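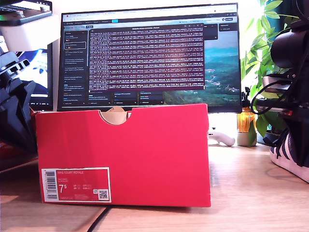

According to Géza Jakab, a visitor who has watched a robot fumble a lid for a quarter of an hour understands the state of the field better than one who has seen a polished film of the same task. The remark is often repeated in accounts of the Tulano open bench, a public demonstration of robotic handling held each June at Clulbridge by the automation firm Inex.

The open bench is a working session to which visitors are admitted. The Tulano arms are run at an ordinary desk on everyday goods such as shoeboxes, sneakers, folded clothing and kitchen containers. Monitors stay on the desk during runs, and a leafy houseplant shares the space with the robot. Operators work in the same area as the public, separated from it by a waist-high rail.

History

Inex began admitting visitors to its Clulbridge workshop after moving there from a smaller unit on Lengyel Street. The first sessions were arranged for suppliers and lasted one afternoon. Attendance was by letter, and the program consisted of a talk followed by a single run of the arms on molded plastic blocks. The blocks were dropped after the second year, when Zsolt Hegedűs took over the program and replaced them with store-bought packaging.

The session was later opened to the general public and extended to a full day. The talk was moved to the lunch break and is now optional. Printed programs were given up at the same time, and the order of tasks is written on a board by the entrance.

Equipment

Tulano is a two-arm system built by Inex for light handling. The arms are mounted at the sides of the desk, with cabling carried on the outside of the mounts. Each gripper has two fingers. The system can be driven by a human operator through a matching pair of hand controls, or it can run a stored policy trained on earlier operator sessions.

Lighting is left as found. Morning runs at Clulbridge take place with daylight entering from one side, and Hegedűs has kept the blinds open on the grounds that customers' rooms have windows too.

Program

The day is divided into four blocks. In the first, operators drive the arms by hand and record each attempt. In the second, the stored policy is run on the same objects. The third block is given over to visitors, who may take the hand controls under supervision for up to 12 minutes. The last block repeats the second with the objects shifted or turned.

The shoebox task is the best known. It uses a closed box with a lid and one pair of sneakers. The arms must open the lid, place both shoes inside and close the lid again. Boxes with a thumb notch are preferred, as the notch gives a finger something to pull against. Glossy lids without a notch were tried for one season and withdrawn after repeated slips. Box labels are left on.

An attempt is stopped if a shoe leaves the desk, if the box is crushed, or if an operator presses the halt switch. Stopped attempts are entered in the log with the others. Visitors can read the log during the day but may not copy it.

Recording

Inex keeps the attempts made at the open bench in the same archive as its weekday work. By the fifth public session the archive held 1,000 shoebox attempts. Attempts made by visitors are stored separately and are not used for training, a rule introduced by Jakab after several visitors were found to be steering the arms into the box on purpose.

Reception

Trade visitors have generally praised the open log and the lack of a script. Criticism has centered on the pace of the day. Resets between attempts are done by hand, and a single block may contain long stretches in which the arms do not move. Some visitors have also objected to the narrow choice of objects, noting that soft bags and tied laces have never been part of the public program. Hegedűs has answered that laces are handled on weekdays and are too slow to show.

A shorter evening version, without the visitor block, was held once at Clulbridge and has not been repeated.

See also

Bimanual manipulation
Imitation learning
Teleoperation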